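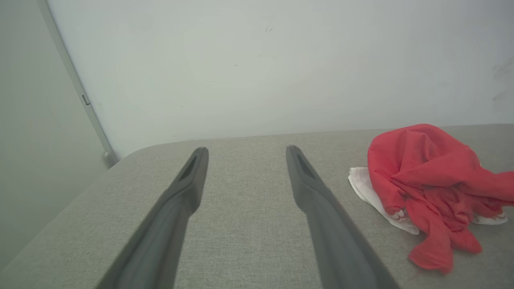
Laundry-folding arm gets going at the Kodora workshop

Big month for us at Kodora! The two-fingered gripper that Zoia Demchenko and I have been fiddling with since October is finally bolted on, and we've moved it from the workbench to soft furnishings (grey upholstery, red cloth, white cloth, fingers crossed). Cloth is a pig to pick up, because it never lies the same way twice, so Zoia wants 1,000 practice grabs logged before we try any proper folding. I've done 598 so far and my tea keeps going cold.

The motors came second-hand from Noltska and the fingers are our own design, on their fourth version now. If you fancy driving it for a bit, we're in from 6.30 most evenings and a turn lasts 30 minutes. Bring old T-shirts, we're running low!

Miroslava Romaniuk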